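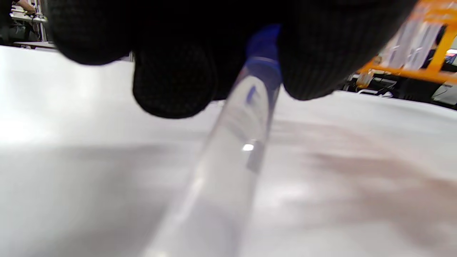
FOR IMMEDIATE RELEASE

Zallari Adds Covered Call Screener and Assignment Alerts for Retail Options Traders

STURNPORT, Mar 15, 2020 -- Zallari, the options education and tools company, today released a covered call screener and a set of early assignment alerts for all paid accounts. Live now. No separate download, no extra charge for current subscribers.

The screener looks at stocks a customer already holds and lists the calls that could be written against them, sorted by premium, days to expiration, distance from the current share price or annualized return if called away. Coverage at launch is 2974 optionable stocks and ETFs. Index options are not included yet. Planned for August.

Assignment alerts run in the background. Customer enters a short call once, or imports it from a broker file, and gets an email when the time value left in the option drops below the next dividend. That is the point where early exercise starts to make sense for whoever holds the call, and it's where a lot of newer covered call writers get caught. They wake up short the dividend and without the shares.

"We get the same support ticket over and over," said Panagiotis Georgiou, head of product at Zallari. "Stock was called away the day before ex-dividend, customer thinks the broker made a mistake. The broker didn't make a mistake. The math was sitting there for two days and we weren't showing it to them. Now we are."

What is in the release:

Covered call screener. Filters for delta, open interest, bid-ask spread and earnings dates. Any strike with an earnings report before expiration gets a flag. The flag can be turned off but is on by default.

Early assignment alerts. Email only for now. Text message alerts are being tested with a small group and will follow.

Roll calculator. Shows the net credit or debit to roll up, out, or both, with the new breakeven next to the old one. Includes commissions if the customer fills them in on the settings page, wich most have not done, so please do.

Position log. Every call written against the same shares goes in one running list, so the adjusted cost basis is visible without a spreadsheet. The log is not a tax document.

Pricing data comes from Bhatt, the quote vendor Zallari has used since launch. Quotes are delayed on the basic plan and real time on the full plan. End of day history goes back 975 trading days for both.

During the beta 184 customers used the screener. The most requested change was a way to hide strikes below cost basis, and that is in the release. Second most requested was cash secured puts. Not in this release. Georgiou said the puts screener is being built by the same team and shares most of the code.

"People wanted it to be one tool, calls and puts, the whole wheel," Georgiou said. "Fair enough. But calls were ready, and with volatility where it is this month premiums are way up and customers are writing calls they have never written before. Some of those premiums are high for a reason. We would like them to see the risk column when they do it."

The risk column shows the loss on the combined position if the shares fall by 5, 10 or 20 percent before expiration, net of the premium received. It can't be hidden.

Zallari has also rewritten the covered call section of it's free course. Seven lessons, with new material on dividends, rolling a losing position and when to just buy the call back. Open to anyone with an email address. The old lessons will stay up until August for customers who are partway through.

Brokerage import works with Brukska accounts today. Other brokers by file upload. Customers of other brokers who want a direct connection can vote for theirs on the requests page.

Price and availability

Full plan is $70 per month. Basic plan customers get the screener and the log but not the roll calculator. Existing customers will see the new tab at next login. If the tab is missing, log out and back in.

About Zallari

Zallari makes screening tools and courses for individual options traders. The company is based in Sturnport. Zallari is not a broker and does not give individual investment advice. Options involve risk and are not suitable for all investors. Covered calls limit upside and do not protect against a large decline in the underlying shares.

Media contact
Panagiotis Georgiou
Zallari, Sturnport
Screenshots and plan details on request

###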